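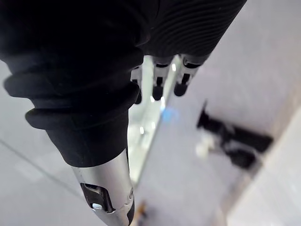
Last changed: Wed 2 February

Fingers close too early when I show the robot a task by remote control

Posted by Calero in Zivisbridge Help - 3 shares - 2 replies

Hello all. I am teaching a two-armed robot to tidy a bathroom counter. I guide both arms by remote control, with a glove for each hand, and the robot records what I do. Later the model is trained on these recordings. The task is simple to say: go to the mug with the left hand, take the toothbrush out of it, lay it down beside the sink, and put it back. The right hand must stay away from the mug during this time.

My problem is with the closing of the fingers. I wear the glove and I think my hand is open, but the robot starts to curl its fingers before it has reached the mug. Then I correct it, and the correction goes into the recording also. I have 100 recordings now and I am afraid that in too many of them the robot is learning my hesitation.
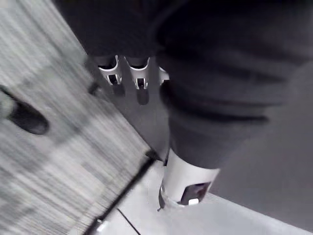
What I have tried

I calibrated the glove again, with the flat hand and with the fist. It was better in the morning and worse after lunch. I also made the movements slower, but then one recording becomes very long and I get tired in the shoulder. With slow movements about 70 of the recordings had at least one stop in the middle, where I was only looking and thinking what to do.

I work mostly from the head camera, because from there I see the mug, the sink and both hands together.
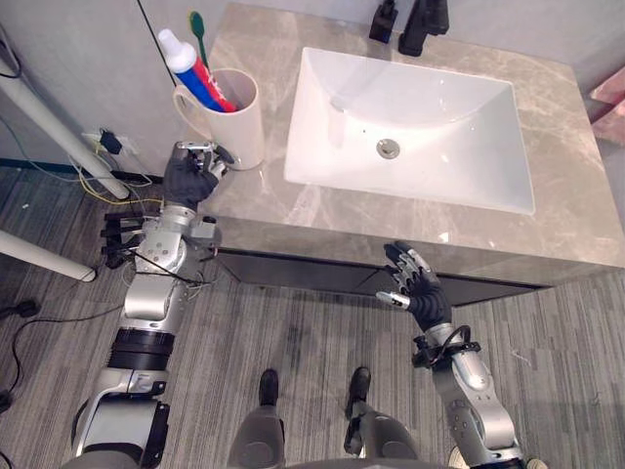

The wrist cameras I open only for the last part, when the fingers are near the object. It is difficult to look at two views and move at the same time. Maybe this is a wrong habit, please tell me if so.

I have two things I would like to know. Should I delete the recordings with the early closing, or can they be useful? And is there a good way to keep the right hand quiet? My own right hand moves a little when I concentrate on the left, and the robot copies it faithfully.

Thank you for the patience with my English.
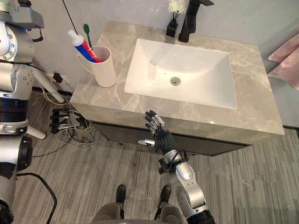 Brunberg

I had the same with the glove. The morning and afternoon difference sounds to me like the glove is moving on your hand. Put it on, work ten minutes, and calibrate only then. Do it again after each break, even a short one.

For the fingers, look if your software allows a dead zone. I set mine so that the first part of the finger movement is ignored, and after that the robot hand stayed open until I really wanted to close it. You need to close your own hand a bit more than feels natural, but one gets used to it in a day.

Do not delete everything. I keep a recording when the mistake is small and the correction is clean, and I cut out the long stops at the start and at the end. If the stop is in the middle I throw it away. From 855 recordings in my last project I did not miss the ones I removed.

For the right hand - use a pedal which freezes that arm.

4 people found this helpful

Orbán

Rest your right elbow on something. Works for me.

1 person found this helpful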